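Chapter 7
Paper in the Workplace: Sizes, Weights and Uses
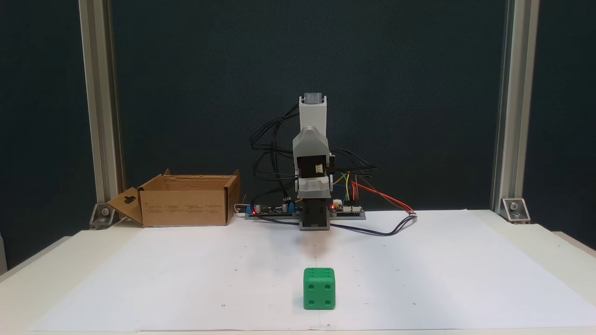
Figure 7.1 A large sheet of white paper covering most of a tabletop.

Paper is among the most common supplies bought by schools, offices and workshops, and it is also among the most often bought badly. A buyer who knows only that the paper should be "white" or "thick" will receive whatever the supplier has in stock. This chapter introduces the terms used to order paper correctly.

Section 7.1 deals with size. Paper is sold in cut sheets or in rolls, and large sheets are used for drafting, for patterns and for covering work surfaces. Section 7.2 explains weight. In the metric system, weight is stated in grams per square meter, so a sheet marked 163 is heavier than one marked 92, whatever its length or width. Section 7.3 covers grain — the direction in which most of the fibers lie — and its effect on folding and tearing.

The closing case study follows the Godinho print shop through one order of 23 cartons from a supplier, Zukell. Students should keep the order form on page 123 at hand while reading it.

Key terms: basis weight, caliper, grain, opacity, ream

Before you begin, find two kinds of paper in your classroom. Fold each one in both directions and write down any difference you notice in the crease.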